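Skosent hardwax oil on a block top - worth 175 a can?

hollisgrain
Store guy swears one can lasts 3,000 wipe-downs. Who counted? Anyone used it on a desk or table for more than a year?

Agnese Vītola
Two winters on mine. No complaints, and I'm picky.
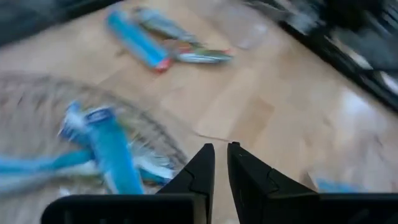
My top, joined wood, pale tan with one darker piece.

Saneneck_Pete
Looks nice, but a photo tells me nothing about wear. I paid for two cans and still got rings by December.

Agnese Vītola
Did you let it cure? It needs weeks.

Saneneck_Pete
The can says overnight - so either the can is wrong or you are.

hollisgrain
That's my problem with it. I'll stick with plain mineral oil for now.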